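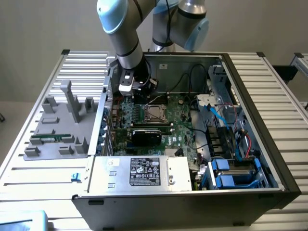
Side panel off, processor in the socket, and that lovely bright blue SATA cable over by the drive cage.

Home -- Galleries -- Teardowns -- Parts Bin -- Contact

Inside an Old Tower

2 min read

I love the inside of a desktop tower. Give me a green motherboard and a case lying on its side and I'm happy for a whole evening! My friend Britta Pfeiffer found this one on a shelf at the Bergeron surplus store in Bedton back in September, and she knew right away who to call.

What gets me every time is how much color is packed into a plain black shell. There's blue along the expansion slots, a thin red cable curving by the drive cage, and little gold-colored parts in a row beside the socket. There are also two blue plastic drive carriers down in the corner bay, which I think are the prettiest thing in the whole machine (Britta votes for the coin-cell battery, and we've agreed to disagree).

The black graphics card sits straight across the board just under the processor. I've always liked that layout -- you can see the big players all at once, and you can follow the wiring with your eyes and get a pretty good idea of what feeds what.

If you've never opened one of these up, find an old one and do it. Unplug it first, touch bare metal, and take a photo before you move any cable. I have 884 photos in my teardown folder and I've been glad of every one of them when it was time to put things back.

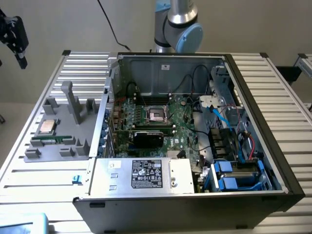

An empty CPU socket, with the silver bracket and lever in full view.

Isn't that a great piece of hardware? I could look at a bare socket all day. It's such a small square to hold the part that does most of the thinking, with memory slots crowded in close. Look a little lower on the board, too, for the small silver heatsink sitting over its chip. I have a real soft spot for those.

The next gallery will be the Trultmont mini tower, which is a much tighter fit inside and has the strangest cable routing I've come across -- lots of close-ups coming!

Galleries -- Older -- Newer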